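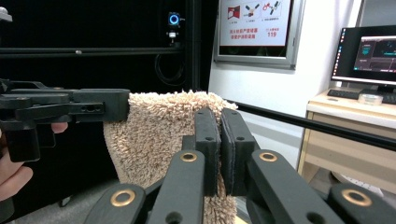
Cloth is the first thing anyone should try with a Skalo kit, according to Branislav Šimko, and if a seller only wants to show you blocks and cups you should ask for a towel. I'd asked him what a small shop should look for before paying $2,086 for a pair of hand-held grippers, and that was the whole answer. Then he went to get his coffee and left me to think about it.

I'd called on a Tuesday with a page of questions, most of them about money, because that's what readers write to me about. The Skalo is made by Nuston and sold here through Nimar, and it comes as two hand-held grippers plus the software to record with. You do a job with your own hands on the grips, the kit records how you did it, and later that recording goes toward teaching a robot arm the same job. Šimko worked on the fingers and the linkage, so I figured he'd want to talk about those. He did!

"Everybody asks about the software first," he said. "Fine, ask about the software. But your hand is on the mechanism all day long. If there's slop in a pivot you feel it, and then you start correcting for it, and now your correction is in the data."

I've had a kit on loan for 4 weeks, and I told him the slop wasn't my trouble so much as my own grip. I squeeze too hard. Everything I folded in the first few days came out looking strangled.

He laughed at that for longer than I thought was polite. "Yes. Everyone crushes the towel. You can't feel the cloth through the fingers the way you feel it with your skin, so you squeeze until you're sure, and you're never sure. Give it 100 folds."

I asked if he meant that as a real number or as a way of saying "a lot."

"A real number. Do 100 and throw them out. Don't save them to the same folder as the good ones, please, I've had that support call."

(I did save them to the same folder. It took most of an evening to sort out, and there's no batch delete in the version I have. He says one is coming and wouldn't say when.)

We got on to why towels are such a pain. A thick one has loops that catch, and it hangs differently every time you pick it up. It also hides its own corners – you go looking for an edge and get a fold. With two grippers you can hold the top with one hand and work along with the other, and that's the motion I ended up practicing most. Šimko's advice is to keep the holding hand still and let the other one be slow. "Slow is boring to record," he said, "but I would take boring."

So, the money. I said the price was hard to swallow for a laundry with a small staff and one person who likes gadgets. He didn't argue. He thinks a place like that should borrow before it buys, and Nimar does lend kits if you ask (they don't put it on the order page, you have to call). What bugged me more was the spare finger set at $291. My pads picked up lint fast, and by the third week I was cleaning them every morning with tape.

"Tape is good," he said. "Tape is what I use. You shouldn't need new fingers in a month. If you do, you're squeezing."

Back to the squeezing, then.

I brought up Demchenko, the other kit my readers ask about, and he got careful. He said he'd used it, he liked the weight of it, and he wished Nuston had thought of the wrist strap. That's as much as I could get. I've only had the Demchenko for an afternoon myself, so I'm not going to pretend to a verdict. It is lighter, and I did want the strap by the end of a long session with the Skalo. My forearms ached the first week and then they mostly quit complaining.

One thing I pushed on was setup. The printed guide skips from unpacking straight to calibration, and I lost a whole morning to it. I read him the page over the phone. There was a silence, and then he asked me which printing I had.

"Skip that page," he said. "Start the software, pick up both grips, open and close them all the way before you touch anything else. Then calibrate. I'll tell them about the page."

I tried it that way after we hung up and was recording before lunch. The loaner goes back to Nimar next week, and I've asked to keep it a bit longer, because I still want to try fitted sheets. Šimko says to call him when I do, and to do it after 4, when he's off the support line.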